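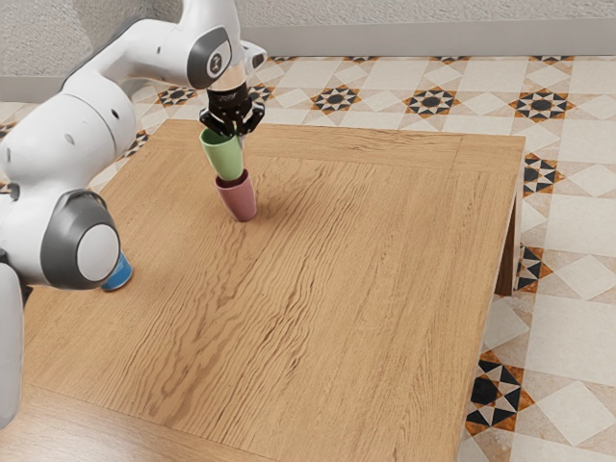

Cup stacking in simulation, green on pink, both inverted.

4 min read

The arm budget for the Hutville bench is due in April, and I have been putting off the gripper line. The arm was easy to price. The gripper depends on what the task needs, so I built the task in simulation first: one table, one arm, a two-finger gripper, and cups in green, pink and blue.

Skevia quotes two grippers that fit our flange. The short-stroke unit is $1000. The long-stroke unit is $3000 and comes with force feedback. Two grand is a lot on a small bench, so the question was whether stacking cups, or anything like it, needs the longer stroke.

With the cups mouth down, the fingers close around the narrow base. That is the smallest diameter on the part, and the short stroke covers it. The lower cup also gives you a taper to land on, so a small offset in the approach matters less. If every cup arrived inverted I would order the cheap one and stop reading spec sheets.

They won't all arrive inverted.

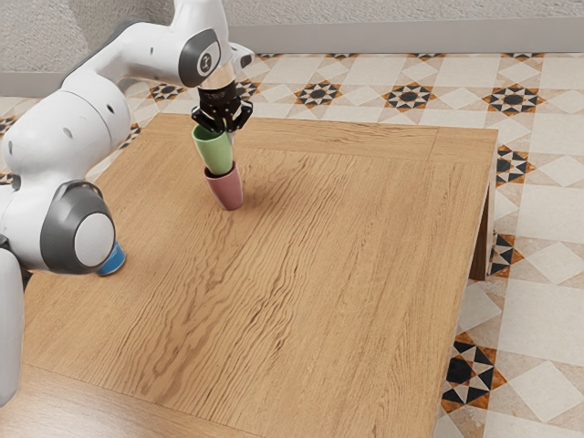 Braulio Esquivel

Mouth up, the fingers have to clamp the rim, at the wide end, and the narrow base goes down into the cup below. Two things change in the budget. The opening needed is larger, which rules out the short stroke for our widest cup once you leave clearance for a bad approach. And a thin rim deforms under a fixed grip force. My cups in the simulator are rigid, so it tells me nothing about that second point. I am taking it from the paper cups on my desk.

So the long-stroke gripper goes in, and I have moved money to pay for it:

- Wrist camera: deferred. A fixed overhead mount will do for the first phase.
- Spare finger sets: cut from 4 to 2. Skevia ships replacements quickly enough.
- Table: we keep the old one from Gestine. It is flat and it is paid for.
- Service plan: Atinga wants over half the gripper price for the first year. Declined for now.

Still open is the cable routing past the elbow. In both setups the elbow sits low near the blue cup, and a real arm will have a gripper cable somewhere on it. I have asked for the cable kit as a separate item on the quote so I can drop it if we make our own clips.

I will post the final sheet when purchasing has signed it. Lead time on the gripper is the long item, so that order goes first.

Get new posts by email. Enter your address to subscribe. Unsubscribe at any time.

Recent posts
Pricing a bench power supply twice
What the Atinga service plan covers
Floor anchors or a heavy table
Notes from the Hutville move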